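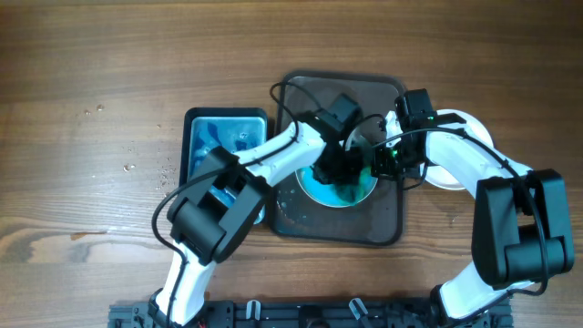

ボウルの液に指先をつける左アーム。右アームの指先は縁のすぐそば。

行ってきました、Gredmontの工房公開日！

2018年8月29日、平日の昼間です。有休を取りました。会社には「私用」とだけ書いたんですが、私用でロボットを見に行く大人がどれくらいいるのかは知りません。

会場はTrendgateという古い倉庫ビルの二階。駅からバスで、降りてから川沿いをだらだら歩きます。暑かった……。入口で名札をもらって、紙の受付番号が251番。え、そんなに人いるの？と思ったら、番号は朝から続きで振っているそうで、中に入ってみると意外とゆったりしていました。スリッパに履き替えるタイプの工房です。靴下に穴がなくて本当によかった。

お目当ては「Zunum」という名前のセルです。腕が二本並んだ卓上のやつで、液体まわりの作業をやらせています。器の中に指を入れたり、器から器へ物を移したり、そういう地味なこと。ロボットの見学というと速くて派手なのが人気で、隣の部屋の仕分け機なんか人だかりができていたんですけど、私は断然こっち派でして。濡れるところで機械を動かす人たちがどうやって面倒を見ているのか、前からずっと知りたかったんですよね。家で小さい水耕栽培の自動給水を組んで、二回水びたしにした人間なので。

案内してくれたのはVaughn Obiさん。このセルの立ち上げからずっと触っている人で、日本語も上手で、質問すると手を拭きながらゆっくり考えて答えてくれます。その手拭きタオルがもう青い。「洗っても落ちないよ」とのこと。

まず土台の話

机は木です。木目がはっきり出ていて、節もあって、食堂のテーブルみたいな感じ。液体を扱うのに木でいいんですか、と最初に聞きました（失礼）。Obiさんいわく、もともとは金属の天板を使っていて、光の反射がひどかったので替えたとのこと。木は濡れたまま放っておかなければ大丈夫、という答えでした。とはいえトレイの左のほうにはぽつぽつ水滴が飛んでいて、ああ、やっぱり飛ぶんだな、と。

手前には黒い長いレールが通っていて、左右の腕の根元がそこに固定されています。溝とねじと金具がずらっと見えて、もうこれだけでしばらく眺めていられる。最初の頃は腕を一本ずつ机に直接留めていたらしいんです。そうすると片方を外して直すたびに二本の間隔がずれて、ボウルの上で手首どうしがぶつかる。レールにしてからは、外しても同じところに戻せるようになったと。

二本の間の距離は、根元の中心どうしで450ミリだそうです。これを決めるのにかなり揉めたみたい。広げると真ん中で手が届きにくくなり、狭めると肘が邪魔をする。段ボールで腕の模型を作って、机の上で動かして決めたという話が最高でした。その模型、見たかったなあ。もう捨てちゃったそうです。

ねじの締め直しは毎週。順番も決まっていて、レールを先、根元を後。逆にやると根元がほんの少しねじれたまま固まることがあるんだとか。私は「締まってればいいだろう」派だったので、ここは小さくなって聞いていました。

指先を液につけるということ

動いているところは、思っていたより静かでした。左の腕がぐーっと真ん中へ伸びて、黒い指先が青緑の液の中に入っている。右の腕も同じボウルへ寄ってきて、指先が右の縁を向いている。二つの手が、ほとんどくっつきそうな近さなんですよ。見ているこっちが息を止めてしまう。右の手の横には小さく緑のランプが点いていました。

で、質問しました。モーターがすぐ上にあるのに、濡らして大丈夫なんですか。

「指はいい。手首はだめ」

即答でした。指は交換部品の扱いで、どこまで沈めていいかは指の付け根までと決めてある。だからソフトのほうで手首の高さに下限を入れてあって、それより下へは動かそうとしても止まるようになっています。さらに、その下限はボウルを替えるたびに測り直す。浅い器から深い器に替えたのに前の値のままだと指が底に届かないし、逆なら底を突く。器の名前と高さを書いた紙の表が壁に貼ってあって、何行か赤ペンで直してありました。なんで紙なんですかと聞いたら、濡れた手でキーボードを触りたくないから、だそうです。わかる！

指の交換は、取り付けからの動作回数で決めています。記録簿を見せてもらったら、いま付いている左の指は、今朝の時点で1,422回と書いてありました。右は少し前に替えたばかり。左のほうが早く傷むらしく、理由を聞いたら「左が先に入るから」。なるほど、一番風呂みたいなものか。

外した指はどうするのかというと、すぐには捨てずに、ぬるま湯で洗って、乾かして、表面を爪でこすって確かめるんだそうです。ぬるっとしたらもう終わり。爪でやるんですかと聞いたら、いろいろ試して結局これが早かったと言っていました。このへんの感覚、マニュアルには書きにくいですよね。

ケーブルの話が長い（褒めてます）

正直、いちばん盛り上がったのがケーブルの話でした。盛り上がっていたのはObiさんと私と、途中から混ざってきた知らないおじさんの三人だけですけど。

白い腕に沿って黒いケーブルが這っていて、左の腕の先のほうでは、上にふわっと輪を描いてから手首に入っています。あの輪、見た目はちょっと余って邪魔そうに見えませんか？私は見えました。束ねたらきれいなのに、と言ったら、Obiさんがにやっとして「それをやって一回切った」と。

手首は思った以上に回るので、いちばんひねった姿勢でもケーブルが張らないだけの余裕がいる。でも余らせすぎると、今度は輪が垂れて液に入る。だから上向きに逃がす。輪の大きさは、腕を全部の端の姿勢まで手で動かしてみて、張りもせず垂れもしないところで留める。これを左右それぞれやる。右の腕は肘のところでケーブルがぐるっと回り込んでいて、左とはまた通し方が違いました。左右対称にしないんですかと聞いたら、最初はそうしていたけれど、右は皿の上をまたぐ姿勢が多いから変えたとのこと。確かに右の腕の下には白い丸い皿が置いてあって、ほとんど腕に隠れていました。

留めるのには、Szaboという布のテープを使っているそうです。ビニールのものは濡れると滑るし、結束バンドは締めすぎる人が必ず出る、と。おじさんが「うちの工場でも出る」と深くうなずいていました。

ちなみに自分の給水装置のチューブ、全部結束バンドでぎっちぎちに留めています。帰ったら切ります。

拭く、とにかく拭く

トレイは二枚ありました。ボウルが載っている黒っぽい四角いのと、その左にある青い長方形の。黒っぽいほうは表面がつやっとして、しずくが散って、左下あたりに緑っぽいはねが残っています。青いほうの中身は明るい水色に濃い青の渦模様が入っていて、やたらきれいで、液体なのかジェルなのか聞こう聞こうと思っているうちに次の話になってしまいました。心残り。

掃除の手順はこんな感じだそうです（メモから）。

腕をまず両側に開いて退避させる。
電源を落とし、ランプが消えたのを見てから手を入れる。
ボウルを両手で持って流しへ。片手は禁止。
トレイは外さずに、その場で布を置いて吸わせてから外す。
指は下向きのまま、上から下へ拭く。
机は最後。木目に沿って。

トレイを先に外すと、持ち上げた拍子にふちからこぼれて全部やり直しになるんですって。これも一回やった顔で言ってました。

指を上から下へ拭くのは、液を手首のほうへ押し上げないため。当たり前のことなんですが、言われてから自分の手で空中を拭く真似をしてみたら、私、思いっきり下から上に拭いてたんですよ。おじさんに笑われました。

この一連を、動かした日は毎回終わりにやります。慣れた人でも割と時間がかかるので、夕方に「もう一回だけ動かそう」と言い出す人は嫌われるそうです。

壊れたときのこと

春に一度、左の肘から変な音がして止めたことがあったとか。こりこり、という音。最初は液が入ったんだと全員思って開けたら、中は乾いていて、緩んだねじが一本、カバーの内側に当たっていただけだった。それで例の毎週の締め直しが始まったんだそうです。

修理のときは腕を一本まるごと予備と入れ替えて、外したほうは奥の作業台でゆっくり直します。入れ替えたあとは、二本の指先を同じ目印に順番に当てて、ずれを見る。ここで合わなければレールからやり直し。Obiさんの最短記録は昼休み一回ぶんで、そのときはごはんを食べそこねたと言っていました。

記録簿には立ち上げからの通しの運転時間も書いてあって、ほぼ2,330時間。これが長いのか短いのか、私には判断がつきません。でもページの端がふやけて波打っているノートに、いろんな人の字で「左指交換」「輪を少し小さく」「こぼした」と並んでいるのはよかったです。「こぼした」だけの日が結構あります。

質問タイムに、いちばん困っていることは何ですかと聞いてみました。しばらく考えて、「乾いたあとの色」。動作の失敗は見ればわかるけれど、指に薄く残って乾いた色は照明によって見えなかったりする。それが次の器に移る。だから12月までに、拭いたあとに指を白い布へ軽く押しつけて確かめる動きを、腕に自分でやらせたいんだそうです。うわ、それ見たい。

帰りがけ

お土産コーナー（机ひとつ）で、使い終わった指を一個百円で売っていました。もちろん買いました。うっすら青いです。いま机の上でペン立ての横に置いてあります。

見学は予約なしで入れますが、Zunumのセルの説明は午前と午後に一回ずつで、私は午後の回でした。午前は液を入れるところから見られるらしいので、行くなら午前がいいと思います。床が冷えるので厚めの靴下で。バスは帰りが一時間に一本しかなく、私は一本逃して、おじさんと缶コーヒーを飲みながら結束バンドの話の続きをしました。

次の公開は12月の予定だそうです。有休、残しておきます。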